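Jan 23, 2021. Cell 2, tray pick

Continuing from Olaia's notes on the wrist camera bracket. Goal for this session: get the arm to pick a part out of the divided tray without touching the walls, using the new finger offsets. Balakrishnan had the bench until lunch, so nothing was powered before then.

**Setup**

- Arm on the Trarnetti base plate, four bolts, same holes as in July.
- Fingers: the black ones, square tips, no pads.
- Controller on the Flakthorpe supply. The Cairns supply is still out for repair, do not use the label on the shelf as a guide to which is which.
- Tray: gray rim, pale insert with the slots running lengthwise. Clamped at the near end only.
- Config file: `tray_pick_2062`. Copied from the previous one, speed limit left as it was.

**Camera bracket**

Reprinted with the arm thickened. The old one flexed when the wrist reversed and the picture lagged the motion enough to spoil the offset estimate. New one is stiff to hand pressure. Both fingers stay in view with the gripper open, which is what Evander wanted for the overlay. Cable goes down the outside of the forearm for now. It needs a clip at the elbow; there is a loop of slack that can catch on the clamp handle if joint 1 goes far enough left. I set a soft limit at 35 degrees until the clip is fitted.

**Frame alignment**

Tray frame was taught from three points on the gray rim. First attempt had the long axis reversed and the preview path went the wrong way down the slot. Swapped points 1 and 2, retaught, preview correct. Anyone re-teaching: start at the corner nearest the wall, then along the long edge, then across.

The insert is the less certain part. It can shift inside the rim, so a frame taught on the rim does not guarantee the slot position. For now I push the insert by hand toward the bench side before each run. A printed wedge would be better. Agnes has the calipers and offered to draw one.

**Approach**

The part goes in the slot next to the gray rim. It is the worst slot for clearance, with the rim on one side and a divider on the other, so if the approach is good there the others should follow. The black part was set on the orange disc, roughly in the middle of the slot's length.

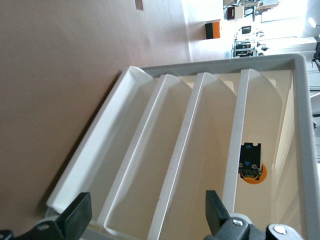 *Page last changed by Keir Urquhart, revision 17*

With the gripper tilted over the tray like this, the right finger reaches toward the third channel while the part is one channel further over, beside the rim. The offset in the file was entered for a straight-down wrist and does not account for the tilt. I worked out the correction on paper, then checked it against the kinematics script. The two agreed in size and disagreed in sign. The script was right; I had the camera axis pointing out of the lens.

Corrected offset saved under the same config name. Old value is commented out above it.

Dry runs after that, gripper held open, stopping above the rim:

- Half speed: path clean, no contact.
- Full speed: a small overshoot at the end of the lateral move. Visible in the joint log as well as by eye. Reduced acceleration on the last segment and it went away.
- Restart from home after an emergency stop: came back to the same spot by eye. Not measured.

No closed grip attempted. The descent still uses a fixed height taken from the tray floor, and with the disc under the part that height is wrong. Either we add the disc thickness as a parameter or use current sensing on contact. I prefer the parameter. Evander prefers contact, and has a version half written on the Rinorstead branch. Do not merge that yet, it changes the home position.

**Open**

- Elbow clip for the camera cable, then remove the soft limit.
- Wedge for the insert (Agnes).
- Disc thickness parameter. Measure the disc first.
- Check what the divider clearance is with the fingers at full opening. My figure comes from the drawing, and the fingers have been filed since.
- Overlay: Olaia to confirm the lens correction file matches the new bracket angle.
- Second clamp at the far end of the tray.

Arm parked, brake on, supply switched off at the bench. Tray left clamped. If you need the bench, release the clamp and leave the rim points as marked in the config; it will need re-teaching anyway.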